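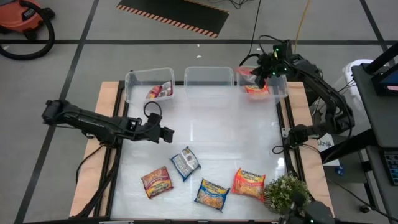 Progress on the Hevance sorting kit since the last report has been satisfactory, and the evaluation remains on schedule. The kit is supplied by Himano as a packaged product for small distribution sites that pick mixed snack and grocery items by hand. It consists of a pair of arms, their rails, the control software and a support agreement. The layout under review places one arm on each side of a white-topped table, with clear plastic bins along the far edge and the unsorted stock, such as packets of instant noodles, spread in front of them. Resbridge was asked to determine whether the kit can be installed and run by ordinary warehouse staff, and whether the terms of sale are suitable for the sites covered by the grant.

Work completed in this period

Assembly and setup were finished in November. The printed instructions were adequate for the mechanical work. The section on rail alignment was not, and Jacobus Naidoo, who leads the technical work, requested a corrected version from the supplier. The revised pages arrived the following week and have been placed with the project records. Two cable clips were missing from the shipment and have been replaced at no charge.

The first block of trials consisted of 800 picks, using the software settings as delivered. Of these, 265 required an operator to step in. Most of the interventions fell into one of two groups: the gripper closed on the packet but lost it before reaching the bin, or the software did not select a packet that was lying face down. The operator log records each intervention by type, and the full log is attached as Annex B.

A second block of 800 picks is in progress with the supplier's updated grasp settings. Results will not be stated until the block is complete. The project team has declined a request from Himano to release partial figures for use in sales material.

Handling of soft packaging

Film bags and pillow packs are the main concern for the sites in the program. They change shape when held, and glossy film reflects overhead light into the wrist camera. The supplier's product sheet lists soft packaging as supported without further qualification. In our view this statement needs to be narrowed, and we have asked for a written list of package types and weights that the supplier is prepared to stand behind. 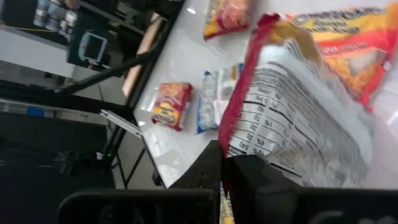

Wrist camera view: snack bag held with the nutrition panel showing.

The kit does not read printed text on packaging. It sorts by overall appearance, using reference pictures that the operator enters for each item. Entering a new item takes 5 minutes once the operator is familiar with the menu. The menu itself is clear, although the option to delete an item sits directly beside the option to save it, and one set of reference pictures was lost for this reason. A change has been requested.

Service and support

The support agreement covers remote assistance during business hours and replacement of worn gripper fingers. It does not cover travel. Mnguni has been named by the supplier as its regional service partner, and Mandla Msimang met with their service manager on Wednesday to review response times. The meeting was useful. Mnguni can hold spare fingers and cables locally but would need to order a replacement arm from Himano. We have asked both firms to put this arrangement in writing before the final report.

Questions raised by the program office

The program office submitted several questions after the last report. Most have been answered by letter. The remaining one is addressed below.
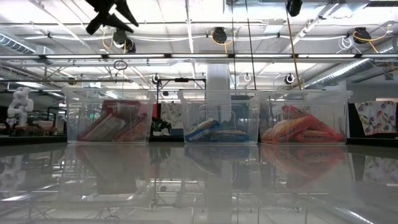
Can a site buy one arm now and add the second later?

The supplier offers a single-arm version at a lower price, and the second arm can be added to the same rails and controller. The software license must be upgraded at that time, and the upgrade fee has not yet been confirmed in writing.

Budget

Spending is within the approved amount. The line for spare parts has been used less than planned, and we request permission to move the balance to operator training. No other changes are proposed.

Work planned for the next period

The second block of picks will be completed and compared with the first. Two staff members with no previous experience of the kit will then repeat the setup procedure from the printed instructions alone. Mr. Naidoo will prepare the comparison, and Mr. Msimang will continue discussions on the service terms. A draft recommendation on purchase will be sent to the program office with the next report.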